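The sandwich question, again

I have been making the same lunch since October and I have opinions about it now. If you came for the post about the shed roof, the shed roof is still where it was, mostly on the shed.

It started with money. I went through three months of receipts one wet Monday and found that I had spent 3428 kronur in a single week on sandwiches from the place under the office, and that one of those was egg. I don't even like egg. I had bought it at twenty to two when there was only egg left, and eaten it at my desk with the expression of a man reading his own parking fine. So I announced, to a kitchen containing me and the radio, that from now on I would make my own.

Anybody can put a slice of ham between two slices of bread. I did that for a fortnight and it was dreadful. The bread went damp by eleven, the ham slid out of the back at the first bite, and the lettuce had given up on life somewhere on the bus. Agnese Navickas, who sits opposite me and brings in soup of great beauty, watched all this without comment, and I could feel her not commenting.

The trouble, I decided, was order. I don't mean tidiness, I mean what goes on top of what. I had been building them the way I pack a suitcase, by reaching for whatever was nearest and then sitting on it. So I began to take it seriously, and I got everything out before I started: the meat in a bowl, a clear box on the table, a plate with a bit of a rim so that the escapees stay on the premises.

My current arrangement, from the bottom up: bread, lettuce, meat, cheese, bread. I've tried it with the cheese underneath and the whole thing skates. I've tried lettuce next to the lid and it sheds. With cheese last there's something flat for the top slice to land on, and you can press down with the palm of your hand and feel the whole business settle.

The meat should hang over the side a little. I know there are people who trim. Bjartur trims, he folds his ham into a neat square like a hotel napkin, and his sandwiches look very correct and the first bite is all crust. I want a bit of bacon sticking out to the left so I can eat it before I've officially begun.
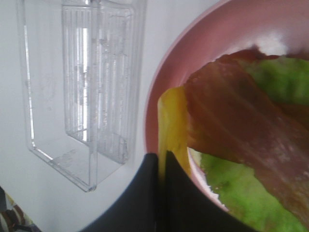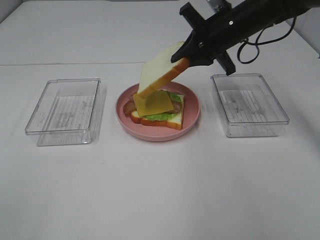

Meat in the pink bowl in the first, top slice held just above the cheese in the second.

Page last changed: Monday, 16:20

Now, bread. I have been through a good deal of bread. I had a seeded phase, which ended when I found seeds in the keyboard, and a sourdough phase, which ended when I worked out that the holes were letting the mustard through onto my trousers. I'm back on plain white with a decent brown crust, the sort we had as children, and I feel no shame about it whatsoever. It's soft, it's square enough, and it has the good manners to taste of nothing much and let the others talk.

I did keep a note for a while of what each one cost me to make, and then I lost the note, so you'll have to trust me that it's less than the egg. Lautaro says I'm not counting my own time. Lautaro buys a pastry every morning of his life and I'm not taking accountancy from him.

Cheese: the orange sort, ready sliced. I've had a message about this already (hello, Kolbrún) saying that a grown man with access to a knife ought to buy a proper block and cut it himself. I did that. I cut a wedge that was thick at one end and see-through at the other, so that one half of the sandwich was mostly cheese and the other half was a rumour. The slices are the same all the way across. I set them at an angle to the bread so the corners poke out over the edges, which serves no purpose except that I like a corner.

Lettuce is the one I still haven't cracked. Frilly keeps its shape better than the flat kind, I'm fairly sure of that much, but it has to be dried properly, and I mean each leaf, front and back, in a tea towel, at seven in the morning, while the kettle looks on. If I skip this the bottom slice is paste by lunch. Raed Hakim swears by butter right to the edges as a sort of damp course. I tried it on Wednesday's and it held up well, although I may have been heavy-handed, and there was a moment at my desk when it was largely a butter sandwich with guests.

Things I've given up on: tomato (obviously), gherkins (the smell, a complaint was received), crisps inside (brilliant for nine minutes, then gravel), and cutting it on the diagonal. I know triangles taste better. Everyone knows that. But a triangle has a pointy end, and the pointy end is where the filling makes a run for it, and I have a light-coloured shirt I'm fond of.

Next I want to have a go at toasting the bread first and letting it cool on a rack before I build. I suspect it'll cut the roof of my mouth to ribbons. I'll report back, unless the soup woman finally offers me some soup, in which case you may not hear from me for a bit.

Shed roof next time. Possibly.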